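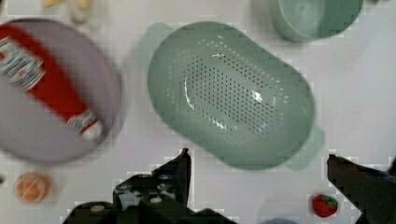
A green colander, a plate and a red ketchup bottle on a white tabletop.

Kitchen library opens in Skestgate with 700 items to borrow

19th March

Skestgate has a library for kitchen things. From today anyone living in the town or the villages around it can borrow pans, cake tins, mixing bowls, jam kettles and a very large fish poacher, in just the same way they would borrow a book.

The Skestgate Kitchen Library has taken over the old shoe shop at 2 Arango Street, between the launderette and the post office. It opens with 700 items on its shelves, nearly all of them given by local households during a collection that began last September. Joining is free for people who live in the area, and most items can be kept for a fortnight.

The idea came from Yesenia Palomino, a school cook who moved to the town six years ago and spent her first winter here in a rented flat with one saucepan.

"I wanted to make a proper Sunday meal for my neighbours and I had nothing to make it in," she said. "I knocked on doors and came home with four pots, a sieve and somebody's grandmother's roasting tin. Everyone had more than they needed and they were so pleased to lend it! I kept thinking about that. Half the cupboards in this town have a preserving pan in them that comes out once a year, and the other half belong to people who would love to make jam and can't justify buying one."

She took the thought to Yolanda Valderrama, who was then running the town's repair mornings, and the two of them put a card up in the post office window asking for spare kitchen equipment. The first week brought in so many casserole dishes that Yolanda's hallway could not be walked through until Christmas.

Every donated item has been washed, checked and given a numbered tag. Handles have been tightened and knives sharpened. Electrical things – there are slow cookers, hand mixers, two bread makers and an ice cream machine – have been safety tested by Sudheer Kartha, an electrician from Kunis Lane who has offered to test new arrivals on the first morning of each month.

"People bring in wonderful stuff," said Sudheer. "There was a food mixer older than I am and it ran beautifully once I'd changed the flex. I did have to say no to a toaster, and I felt bad about it, but it really was past saving."

Alongside single items, members can take out ready-packed boxes for a particular job. The moving-in box has the basics for someone setting up in a new home: saucepans, a frying pan, a colander, a chopping board, plates and cutlery for four. It can be kept for up to 100 days, which should give people time to find their own things without rushing. The party box has serving dishes, jugs and a stack of plates, and the baking box comes in two sizes depending on how grand the cake is going to be.

The moving-in boxes were suggested by Fanni Hajdu, who works at the housing advice desk in the library building on Church Row. She meets families every month who have been given the keys to a flat with a cooker in it and nothing to put on the cooker.

"It makes such a difference to be able to cook on your first evening," she said. "A plate of pasta at your own table and it starts to feel like you live there. We tried the boxes with a few families over the winter and they came back with very good advice. They wanted a decent tin opener. They wanted a potato masher, which we'd forgotten completely. All of that has gone in."

The shop itself has been painted, shelved and fitted with a long counter made from the old shoe racks. There is a demonstration kitchen at the back, and a programme of short cooking sessions begins next month. Wálter Huaranga, who bakes for the Saturday stall in the market square, will lead the first set, on bread for people who have never made bread.

"We'll use what's on the shelves, so if you enjoy it you can take the same tin home with you that evening," said Wálter. "I'm not going to be strict about weighing. Bring an apron if you have one and a bag to carry your loaf in."

Other sessions planned for the spring and early summer include cooking for one, pickles and chutneys, a packed lunch morning for parents and children, and an evening on what to do with a glut of rhubarb. Places are free but need to be booked at the counter.

The project was helped along by a grant of £600 from Suvport, the Skestgate community fund, which paid for the paint, the shelving timber and the first year's insurance. Running costs will be met by a donations jar and a small charge for late returns. The charge goes up very gently and stops altogether if you ring to say you need longer.

The library is still looking for a few things. Muffin tins are very welcome, along with large stockpots, kitchen scales, rolling pins, measuring jugs and any lids that have lost their pans (there is a crate of pans that have lost their lids, and some happy matches have been made already). It has enough mugs. It has enough fondue sets for the whole county.

"Come in even if you don't want to borrow anything," said Yesenia. "The kettle's on, the fish poacher is in the window, and I would dearly love to see somebody poach a fish in it."

Opening hours
The library is open from 10am to 4pm on market days and every Saturday morning from 9.30am to 12.30pm. There is level access from Arango Street.

How to join
Bring something with your name and address on it to the counter. Under-16s can join with a parent or guardian.

Giving items
Please bring kitchen equipment clean and during opening hours, and do not leave it on the step. Larger items can be collected from homes in Skestgate by arrangement.

For interviews and visits, please ask for Yolanda Valderrama at the Skestgate Kitchen Library, 2 Arango Street, Skestgate.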